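Packing room going automatic in the spring, what should I expect?
Forum > Shop Floor Talk > Automation and Jobs

marrowfat_jen
Long post, sorry in advance. I pack mixed snack boxes at Nellovari (day shift, small site, you won't have heard of us). We got told at the start of shift that a Govix pick and place line is coming in and that two of the four hand packing tables will go. The slide said 179 boxes an hour. On a good morning my table doesn't come close to that and I'm one of the quick ones!

They say no layoffs. They also say "redeployment," and when I asked to where, the answer was a lot of words about upskilling. Has anyone here been through this on the packing side? I don't mean car plants, I mean light stuff in crinkly bags. What did your day look like after?

pallet_ghost
Been through it. The 179 is the vendor's number with one product, all facing the same way, on a nice flat belt. Ask them what it does with a mixed tote. We got Cakari arms on our line and for the first stretch I spent my whole shift walking up and down pressing reset. My step count was amazing, my mood was not.

It did get better, I'll give them that. But the job I had, where you chat across the table and your hands just know what to do, is gone and it isn't coming back.

tlytvynenko
I'm going to disagree a bit with pallet_ghost, and I'll say up front that I'm on the maintenance side, so take that how you like. Taras Lytvynenko, some of you know me from the old board.

At our place the hand packers had wrists like gravel. Twelve years of pinching and twisting. After the cells went in, the sick notes for hands and shoulders dropped off so much that even the people who hated the robots admitted it. I don't miss watching a woman of 39 tape up both thumbs before she could start work.

pallet_ghost
Sure, and how many of those women are still there?

tlytvynenko
Most of them. Not all. Two left because they got moved to nights, and I think that was handled badly, I said so at the time. That was management though, the machine doesn't write the rota.

pallet_ghost
The machine is the excuse for the rota. Same thing from where I stand.

marrowfat_jen
OK but can we talk about the actual work lol. Nights is a real worry for me (two kids) so thank you for that, I'll ask. What I can't picture is who does the odd stuff. Our boxes have maybe a dozen kinds of thing in them, and half of them slide or roll.

hnatiuk_t
Hi Jen, Tamara here. I was a packer at Siqueira and now I'm what they call a handling trainer, same building, better chair. I can tell you who does the odd stuff: you do, for quite a while.

Wrappers are the hard part. Anything in clear film throws the light back, the air inside moves around, and the flat end seals give you nothing to hold. If you squeeze a rice cracker like you'd squeeze a box of tea you've got crumbs. You and I learned that in our fingers years ago and never had to say it out loud. Now somebody has to, and it may as well be the people who know.

So my day is handling real products over and over with a two-jawed gripper in my hand, taking hold along the long sides, and then arguing with engineers about why I did it that way. I like it more than I thought I would. I also got a raise, though I had to ask for it three times — ask early, before they've settled on the job title.

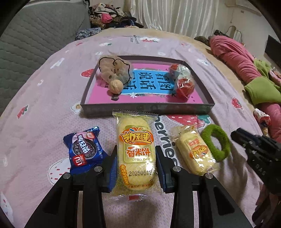
Page last modified: December, 4:12 PM

The cracker one is a good example of what I mean. Blue pads on the inside of the jaws, one on each long side of the packet, and the packet standing up so the zigzag end is clear of everything. Then you've got an Oreo packet on one side and a second cracker lying at an angle on the other, with the printing the other way up. There's that glare on the plastic too. To me that's a normal Tuesday-type mess and I wouldn't look twice at it. The engineers find it a lot more interesting than I do.

marrowfat_jen
Oh that is exactly our stuff!! Different crackers but the same horrible shiny film. And you're just pinching it, no suction cup or anything?

hnatiuk_t
Just pinching. Some lines use suction and it can be fine on film if it's tight. On wrinkly bags I've seen it lose its hold a lot. Ask Govix which one you're getting, it changes what your jams will look like.

pallet_ghost
I don't want to rain on it, Tamara, and I'm glad you got the raise. But you are teaching it your job. Doesn't that bother you?

hnatiuk_t
Some days, yes. I have four people on my team who used to be on the tables, and we talk about it at lunch. Others from the tables took the payout and a couple of them were angry with me, and one still is. I don't have a good answer for her. I figured the line was coming either way and I'd sooner be in the room.

tlytvynenko
Jen, practical things. Get your name down for whatever basic operator course they run, even if it sounds dull. Get the shift pattern in writing. And ask who is allowed to stop the line. If the answer is "the supervisor," push back on that hard.

marrowfat_jen
Writing all this down. We've got a meeting with the site manager after break tomorrow, so I'll ask about nights, the training pay and the stop button, in that order. Will post what they say.

pallet_ghost
Ask about the mixed tote as well.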